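Thread on buying land at Skesgate, the plots off the Sakance road. I've had the sales particulars, the title and the drainage report on my desk for two weeks, and several people have asked the same questions. Figures are from the documents unless I say otherwise.

1/ Plot 2 is advertised at 3197 square metres. That is the area inside the title boundary. It includes the verge and half the ditch on the north side. You can't build on either, and you have to maintain both.

2/ The particulars say "services nearby". Water is in the road. Electricity is on the far side of the road, which means a crossing, a road opening permit and a quote from the network operator. Get the quote before you offer. It is free and it takes a few weeks.

3/ There is no mains sewer. You need a treatment plant with a drainage field, and the field needs ground that drains. The percolation tests were done in August. Ask for a repeat in November, when the water table is up.

4/ Access. The track from the road belongs to the Halilović farm. The title grants a right of way "at all times and for all purposes connected with a single dwelling". One house. If your plan is a house now and a second one for your parents later, the track doesn't cover it.

5/ Dalva Aguiar, who did the conveyancing on plot 1, pointed out that the right of way has a stated width and the gate is narrower than that. A concrete lorry will not get through it. Moving the gatepost needs the farm's consent in writing. 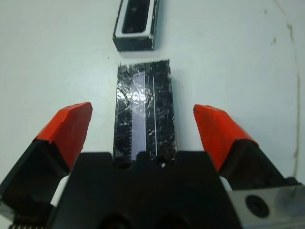

Gripper open over a white tabletop, red-orange tips.

6/ Planning. The consent is outline only, with access approved and everything else reserved. Height, materials, layout and planting all still have to go in as a separate application. The drawing of the house in the brochure has no status. It is an artist's impression paid for by the agent.

7/ The outline consent also has a time limit for the reserved matters. Check the date on the decision notice and count from there. The particulars don't mention it. If it lapses you are buying a field.

8/ Condition 9 requires a visibility splay at the junction with the Sakance road. Part of the splay crosses the hedge of the neighbouring plot, so it relies on an agreement between the two owners. I have seen a draft of that agreement. I haven't seen a signed one.

9/ Covenants. No caravans, no business use, no fence over the stated height on the road side. The caravan one matters if you meant to live on site during the build. Katherine Henao asked the seller for a temporary waiver and got one for 20 months, at the cost of the legal fees. Ask early — it was a condition of her offer, and she says it would have been harder afterwards.

10/ Distances. "Minutes from Iltatik station" is by car. By the footpath it took me 42 minutes, and the last stretch is a lane with no pavement or lighting. The bus stops at the Skesgate turning but the evening service is thin.

11/ Price. The plots are priced by area and I think that is the wrong measure here. Plot 2 is the largest but its usable part is an awkward wedge once you take off the verge, the ditch and the drainage field. Plot 3 is smaller and nearly square. Draw the field and the house to scale on the title plan before comparing them.

12/ Lenders. Two that I asked won't lend on land with outline consent only. The one that would wanted the access deed and the splay agreement first. See 8.

13/ I'll add the network operator's quote to this thread when it arrives.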